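Faltutby is looking for a fault investigator (fixed term, 23 weeks)

Let me start with what the last advert got wrong. It said we wanted someone "passionate about the future of robotics". We had 132 replies and most of them were very passionate. What we need is someone who will sit with two robot arms and a pile of logs and refuse to believe the first explanation that sounds good.

The background is this. Since January the hands on our two-armed bench setup have, on 16 occasions, closed without being told to. Five of those were while a person was reaching across the table. One ended in a badly bruised thumb. The arms kept to their paths every time and the software reported that all was well, which I find less comforting than some of my colleagues do.

We have been given three explanations so far. Zitelum, who supplied the control software, say it is the cabling. Sengar, who did the cabling, say it is the software. An outside review by Vuline said it was "most likely environmental" and sent a bill. Any of them may be right. None has made the fault happen on purpose, and until somebody does I am not calling it solved.

What you would do

Go through the logs for all 16 events and tell us what they show, including if they show nothing.
Try to bring the fault about, with the guards up and nobody within reach.
Check whether the stop button does what the manual says, and how long it takes. We have a figure for this. I don't trust it.
Write it up in plain words, with your name on it. Nobody upstairs gets to edit it first.

What you would not do

Train models, make demo videos or talk to investors. If a demo is booked and you think the arms should be off, they stay off. I have this in writing from the directors and will show it to you at interview.

The work is at the bench, handling tasks like those the arms were doing when the trouble began: flat boards, small awkward objects, both hands close together.
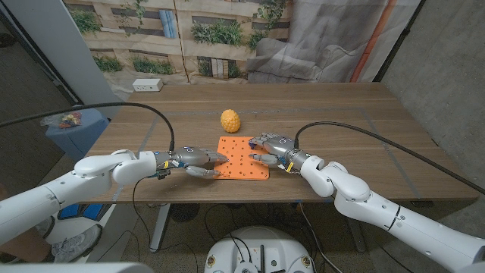
Both hands over the perforated board on the bench at Faltutby.

You should have tracked down intermittent faults in real machines before. Lifts, packing lines, printing presses and hospital kit all count. A degree is fine but won't get you the job by itself. You need to be able to read a wiring diagram and enough code to know when you are being fobbed off. Experience with robot hands would help, though I have met people with plenty of it who still put their fingers in the way.

Hours are full time, on site, with an occasional Saturday when the building is quiet (paid, and agreed beforehand). You would report to me and to no one on the product side.

To apply, send a CV and one page about a fault you got wrong — what you thought it was, what it was, and how long you held on to the wrong answer. No covering letter please. If your page says you have never been wrong, we won't be in touch.

Deepak Dixit
Safety and Test, Faltutby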